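**Girnora member retention project: progress report to the Nouri Fund**

Prepared by Selvaraj Wanigasekara, January 13, 2018

I'm really pleased with where we've got to since the last report, so forgive me if this one runs a little long. The short version is that the onboarding programme is live at both clubs, the front desk teams have taken to it far better than I dared hope, and we are inside budget with one item still to be agreed (see Spending).

## Where things stand

You'll remember that the grant pays for one thing: finding out whether new members stay longer if somebody talks to them properly in their first 9 weeks. Before the project, a new joiner at Cevton got a tour, a key fob and a welcome email, and after that we mostly left them alone until their renewal notice went out. Prumier was a bit better, but only when Saturday's manager had time to ring people.

Now every joiner gets a named member of staff, a first call within two days, and a sit-down chat in week four. We have 1097 members enrolled across the two clubs, which is everyone who joined after the programme opened in May. I had expected a good number to opt out of the calls. Only 33 have, and several of those said they'd be happy with a text message instead, so we've added that as a choice on the joining form. 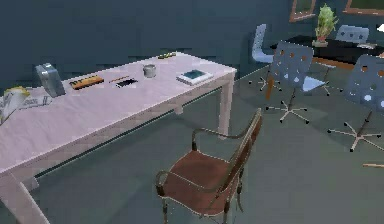 The staff training was the part I was most nervous about. Desk staff are busy people, and a phone call to a stranger who hasn't been in for a fortnight is not an easy thing to make. We ran the sessions in small groups, with plenty of practice calls, and dropped the script after the first week. It sounded stiff and everyone hated it! What replaced it is a card with four openers written by the teams themselves. My favourite is still "What did you come in hoping to do, and have you done it yet?"

## What members are telling us

The week-four chats have been a goldmine. The same points come up at both clubs:

- Class booking closes too early in the evening, and people who finish work late miss out.
- New members don't know which classes suit beginners. The names don't help (what is "Ignite"?).
- A lot of people would like to come with a friend but don't know the guest pass exists.

The guest pass one was such an easy fix that we did it straight away. It now goes in the first email and gets a mention in the first call. The class names are being rewritten with a plain line under each, and I'll send you the new timetable when it's printed. Booking times depend on the software supplier, and I've had two helpful conversations with them but no date yet. 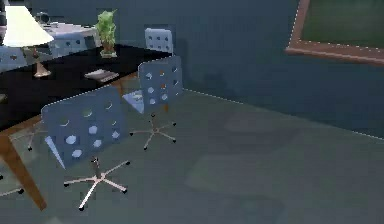

*Table with a lamp and a potted plant.*

## What hasn't gone so well

Record keeping at Prumier slipped in the autumn. Calls were being made but not logged, so for part of that period we can't say with confidence who was contacted. The manager and I have gone back through the phone list and filled in what we could, and the gaps are marked in the spreadsheet so that they don't get counted as missed calls. Logging is now done at the end of each shift.

We also had less interest than planned in the evening social. The turnout was small, though the people who came stayed until closing and asked for another. I'd like to try a Saturday morning coffee after the spin class instead, when the building is already full.

## Spending

Training and staff time have come in a little under the forecast. Printing has gone over, mostly from the opener cards and the reprinted joining forms. I would like your agreement to move the training underspend across to cover it, with no change to the total. A revised budget sheet is attached.

## Next few months

We'll carry on enrolling until May, which gives us a full year of joiners. The first of them come up for renewal at the same time, and I can't wait to see those figures. Until then I'm keeping off any claims about retention, although visit numbers in the early weeks look encouraging at Cevton.

I'd also love to get someone from the Fund along to a week-four chat, with the member's permission of course. Let me know which club is easier for you to get to and I'll sort out the rest.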